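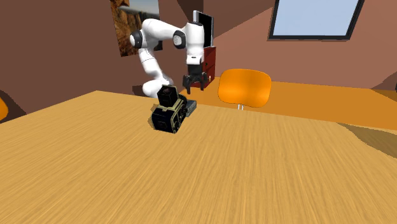
4. Loading the film

Work in subdued light. Direct sun will fog the outer turns of the roll, even through the backing paper.

4.1 Press the catch and open the back of the Vistamance fully.
4.2 Move the empty spool to the take-up side. The slotted end faces the winding key.
4.3 Place the new roll in the supply chamber and break the paper seal. Keep a thumb on the roll so that it does not spring open.
4.4 Draw the backing paper across the rollers, coloured side outwards, and feed the tongue into the longer slot of the take-up spool.
4.5 Turn the key two full turns. The paper must run square between the flanges. If it creeps to one side, wind back and start again.
4.6 Close the back and press until the catch clicks.
4.7 Open the red window cover and wind slowly until the figure 1 is centred. Close the cover.

Note: The roll gives 8 exposures with the full mask and 10 with the reduced mask. Fit the mask before loading — it cannot be changed with film in the chamber.

Caution: Do not force the key. If it stiffens before the figure 1 appears, the tongue has folded under the spool. Open the back in a darkroom or changing bag only.

5. Setting the shutter

5.1 Set the lever to I for instantaneous exposures or B for timed exposures.
5.2 For B, stand the camera on a firm surface or use the tripod bush. Exposures longer than 60 seconds need a locking cable release (Triritz part 69, sold separately).
5.3 Wind on after every exposure. The shutter is not linked to the winding key and will fire twice on the same frame.

Caution: Do not oil the shutter blades. For sticking blades, see section 9.

Text revised by Malsha Roy, August 20, 2020.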